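Household chore robots

Household chore robots are machines meant to do everyday work in the home, such as tidying, laundry, dishes and wiping down surfaces. The term usually leaves out single-purpose appliances like dishwashers and covers machines that move objects with an arm. Closely related machines are tested on shop-floor chores, including sorting parts and clearing benches.

Background

Factory robots have welded and painted for decades, but they work on parts that arrive in the same place every time. A kitchen or a small workshop is different. Objects are left at odd angles, stacked on each other, or pushed against a wall. For this reason floor cleaning was the first chore to be widely automated at home. A vacuum robot needs to cover an area and avoid getting stuck, and it does not need to pick anything up.

Current ability

Arms can now fold towels, load a rack and put toys in a bin under good conditions. Results drop when the lighting, the table or the objects change. Speed is a second limit. In trials run in March by the workshop supplier Pemari, an arm took 86 seconds to clear a bench of small parts that a worker cleared in nine. The company repeated the job 300 times and reported that most failures came from parts touching one another.

Soft items remain hard. A shirt has no fixed shape, and a wet one behaves differently from a dry one. Glassware and knives are usually kept out of home trials altogether.

Pushing and sorting

Not every chore calls for gripping. Crumbs are swept, plates are slid along a counter, and loose parts are nudged into line before they are picked up. Pushing with a plain rod is cheap and leaves little to break, but the result depends on friction, on the shape of the object and on where the rod makes contact. A cube pushed off center will turn. A cylinder standing on end may slide or tip over.

Tabletop tests of this skill use small blocks in several shapes and colors. The machine may be told to bring one block next to another, to form a row, or to separate a group.

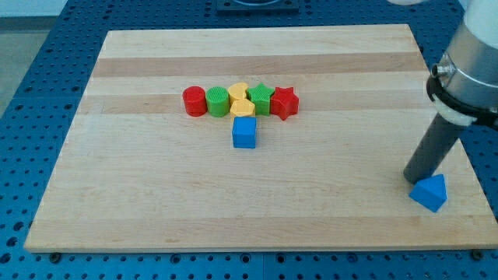
Timo Brandes, who compared pushing methods for the Burance project, found that single blocks in open space were moved correctly far more often than blocks in a tight group. Moving one piece in a cluster tends to shift its neighbors, and the machine then has to correct for a layout it did not plan. His test set had 400 layouts — a later version has 2000.

Outlook

Opinions differ on when a general home machine will be practical. Cengiz Taşdemir of Canpolat has argued that shops will use such arms before homes do, as a bench can be arranged to suit the machine and a family kitchen cannot. The Prenden group takes the opposite view and points to tidying as a chore where slow work at night would be acceptable. Price, noise and safety around children are still open questions for both.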